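Wrist drift fault in the Losent arm: frequently asked questions

Last updated Aug 1, 2024

This page is for teams who run the Losent arm in the Prusari simulator, and for the smaller number who run the same control code on hardware. It covers the wrist drift fault that was reported in June, what it affects and what you need to do. Questions that aren't answered here can go to Fionnuala Kinsella on the support desk.

What is the fault?

After a long session, the simulated wrist stops agreeing with the position the controller thinks it is in. The controller sends a pose, gets back a reading that says the pose was reached, and carries on. The hand is by then up to 25 mm away from where it should be. No warning is raised and the run is marked as complete.

How was it found?

One of our users at Chiu was replaying old runs and saw the hand close on nothing in a task that the log recorded as a success. We repeated the replay here and got the same result. We then checked the rest of the stored runs for that task and found 2,178 that had been started after the point where drift sets in. Those have been withdrawn from the shared store until they are rescored.

What causes it?

The wrist angle is stored as a running total. Each step adds a small rounding error, and a full reset is meant to clear it. In version 2 the reset was changed so that rooms could be swapped without reloading the arm. The swap clears the room and the objects but leaves the running total as it was, so the error is carried into the next episode and keeps growing. It becomes large enough to matter after 300 episodes without a restart.

Does it happen in every room?

Yes. The room has no effect on the error itself, but it does affect how easy the error is to spot. In a plain room with a marked table you would probably notice the hand sitting to one side of its target. 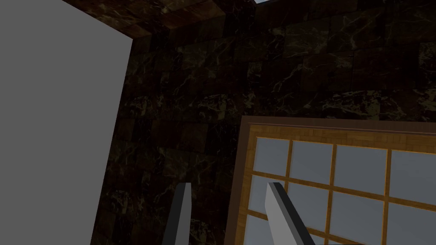

Replays are best checked through the wrist view, stopped before the hand reaches anything. The log's position reading can't be used for this, as it comes from the same running total that is wrong. Look for fixed lines to judge the fingers against. With dark veined stone behind the left finger there is little to measure from, and the seams between the blocks get harder to follow in the shadow. The right finger is in front of the left edge of the wooden window frame, and a straight edge like that is far more use. Stop the replay at the same step in an early episode and a late one, with the same room and start pose, and compare where the finger sits against the wood.

Can I tell from one still alone?

No. A single still shows where the fingers are, but it doesn't show where the controller believed they were. You need the matching still from a fresh start, or the raw joint record if you kept it. Most people don't keep the raw record because it is switched off by default.

Is this a safety problem?

In simulation, no. On hardware it could be. The physical arm reads its wrist angle from an encoder, so it doesn't build up the same error. The risk is in policies trained on drifted runs, which may have learned to aim to one side. If you have trained on runs from the affected version, keep the speed limit on and stay outside the marked area for the first tests. We have had no reports of injury or damage.

Which versions are affected?

All releases of version 2 before the June patch. Version 1 reloads the arm on every reset and is not affected, though it is slow.

What should I do now?

Install the patch, restart the simulator and run the self-check from the tools menu. If you can't install it yet, restart the simulator well before the 300 episode mark. A room swap does not count as a restart — the process has to be closed and opened again.

Do I need to throw away my old runs?

Not all of them. Runs recorded early in a session are fine to keep. For later ones, use the rescoring script, which works out the true wrist pose from the joint record where there is one. Where there isn't, we suggest leaving the run out of training.

We use the Nokico gripper plug-in. Does that change anything?

The plug-in takes its pose from the wrist, so it inherits the error. It needs no patch of its own, but it caches the last pose on exit. Clear the cache after you update or the first episode will start from the old value.

Why didn't the self-check catch it?

The old self-check compared the reported pose with the requested pose, and both came from the same total. They always matched. The new one measures the fingertips against the room's own coordinates and fails the run if the gap is too large.

When will the withdrawn runs be back?

Rescoring is under way. Runs are returned to the store in batches, and each batch is listed in the release notes when it goes up.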